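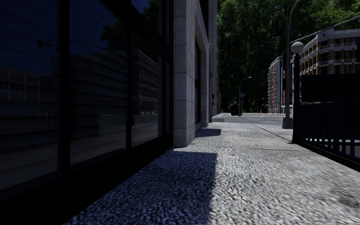

The sidewalk by the glass storefront, railing on the right

Sealing a speckled concrete sidewalk in front of a shop – worth it or leave it alone?
Posted by Sheena Tennant, March 8, 2025
Filed under: Outdoor & Masonry

Hi all, long-time reader, first time posting in this section (I usually hang out in Window Treatments). I run a little yarn and fabric shop and my lease says I'm on the hook for the walkway in front of my windows, from the glass out to the railing. I signed that without thinking much about it, and now I've had my first full winter and I'm thinking about it a lot.

The walkway is a pale concrete with a coarse speckle in it. I love the look. What I don't love is that it shows everything. Coffee, gum, leaf stains, whatever comes off people's boots. Last November somebody dropped what I'm pretty sure was a cherry slushie (in November!) and I can still find the spot if I squat down and squint.

The landlord's guy came by and said I should have the whole thing sealed, and he quoted me $2,000, which made me laugh out loud in front of a customer. Then I went to the hardware store and the man there handed me a can of something called Brarnska Wet Look and told me I could do it myself in an afternoon. It was $139 for the big can. The back of it says not to use on "exterior walking surfaces subject to frost" in very small letters, so now I don't trust the man at the hardware store either.

So my questions are:

Do I need to seal it at all? If I do, is there a kind that won't turn it into a skating rink? A lot of my customers are older and a couple of them use canes. And what do I do about the stains that are already there? I've tried dish soap and a push broom and it helped a little, mostly with my mood.

The slab is about 18 feet along the front, if that matters. We get salt and freeze-thaw here. I don't have a pressure washer but my brother-in-law does and he is dying to be asked.

Thanks in advance!
Sheena

Arvid Forsberg
Seal it. Anything porous should be sealed. I did my driveway years ago and never had a problem.

Ginette Marty
Hi Sheena, I had a bakery for a long time with a front walk I had to look after, and I have made most of the mistakes you can make with one, so let me save you a couple.

First, take the wet look stuff back. You read the label right. Those shiny sealers sit on top like a coat of nail polish, and they get slick when it rains, and after a winter of salt they start to peel and go white in patches. I put one down in front of the bakery and had to pay a man to strip it off the following summer. It smelled terrible and I lost a day and a half of business.

What you want is a penetrating sealer. Ask for silane or siloxane (or a blend, they're all over the place now). It soaks in and you can't see it once it's dry, so your speckle stays just how it is and it doesn't change how the surface feels underfoot. It won't make it any grippier either, mind you, so you still need your mats and your grit in bad weather. It keeps a lot of the water and salt out, and that's what does the damage in a place that freezes. For a walk your size the material shouldn't cost anywhere near what you were quoted.

Before you buy anything, do the water test. Pour a cup of water on a clean dry spot and go help a customer. If it's still beading up when you come back, somebody sealed it already and you can leave it for now. If it's gone dark and soaked in, it's ready to take a sealer. Try it in 3 different places, near the door especially, where all the feet go.

For the stains, it depends what they are. Coffee and leaves: oxygen bleach (the powder kind you'd use on laundry) mixed in warm water, let it sit for half an hour, keep it wet, scrub with a stiff nylon brush, rinse like crazy. Not a wire brush! Little bits of wire stay behind and rust, and then you have a whole new stain. Gum: freeze it with an ice pack and pop it off with a plastic putty knife. The slushie – I'd try the oxygen bleach twice and then put a planter on it.

Please don't let anyone talk you into muriatic acid. It'll eat the surface, and the fumes next to a shop door are no joke.

When it's all clean, let it dry a good couple of days before you seal. Pick a stretch with no rain coming and temperatures above whatever the can says. Tape plastic over the bottom of your windows and the frames first, too. That stuff is a bear to get off glass once it dries and I have the scraped knuckles to prove it.

And let your brother-in-law come! But tell him wide fan tip, keep it moving, and stay back a foot or so. If he gets in close with the narrow tip he'll write his name in it forever. Keep him away from the joints too, or he'll blow the filler right out.

Vaughn Pettigrew
Ginette covered the main stuff. Two things to add.

Check the joints and seams before you seal. If the filler has shrunk or pulled away from the sides, water gets down in there and freezes, and no sealer on the surface is going to help with that. A self-leveling polyurethane sealant is what I use. If it's a deep joint, push foam backer rod in first so you're not pouring money down a hole. Same goes for the spots where railing posts meet the concrete. I see more cracking start at post bases than anywhere else.

Also, go back and read your lease again. "Maintain" and "repair" are two different words and people mix them up. Keeping it clean and clear of ice could be yours while the slab itself is still the landlord's. I'm not a lawyer, I do flatwork, but I've been hired by plenty of landlords who tried the tenant first. And in some towns the city has its own rules about the sidewalk, so a call to public works wouldn't hurt.

On salt, switch to calcium magnesium acetate if you can stand the price. Easier on concrete than rock salt. Plain sand is fine too if you don't mind it coming in on people's shoes.

Sheena Tennant
You are all wonderful. I did the water test this morning and it soaked right in by the door and at the far end, but it beaded a bit in the middle?? I'm going to clean everything and test again before I buy. The can is going back tomorrow.

Vaughn, the lease says "keep in good order," so that clears up nothing. I've emailed them to ask what they think it means.

Brother-in-law has been told about the fan tip. He says he already knew that.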